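Gostden in March: two barns, one Rivholm, and a lot of coffee

So I finally made it to the Gostden open day, after saying I would for 5 years running. It's a restoration shop out past the grain elevator, and once a year they roll up the doors and let people like me wander around asking dumb questions. I got there at 8 in the morning and the parking field was already half full of trucks and trailers.

The first barn is all bodywork. They had a Rivholm coupe up on a rotisserie with the whole floor cut out of it, and the guy welding in the new pans let me look at his seams up close. Mine have never looked like that! He told me to turn the heat down and quit trying to run long beads, so there goes my weekend. The inner fenders were off another car, and you could see the old green under the primer.

Engines are in the second barn, along with the parts swap. I went in looking for a pair of door handles and came out with a carburetor that cost me 300 dollars — please don't tell my wife until I've had a chance to clean it up. The Chisholm club had a table by the door with gaskets and trim clips sorted into coffee cans, and I could have stayed there until lunch. (I kind of did.)

After that there was a talk on rust repair, mostly about rockers and how far up the pillar you need to go before you find good steel. Further than you want, was the answer.
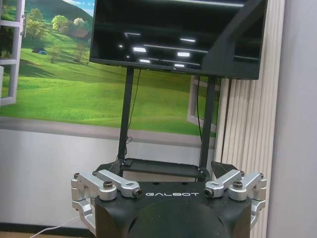 Text by Rhodri Penry
Contributing writer and owner of one unfinished Giteck wagon

I skipped the upholstery demo, which I now regret, as I have two front seats sitting in my garage with the springs poking through. A fellow I met in the chili line swears you can do a whole bench at home with hog rings and patience. I'm short on the second one.

If you go next year, bring cash and boots. The field gets soft by afternoon, and it took three of us to push a minivan out of the gate.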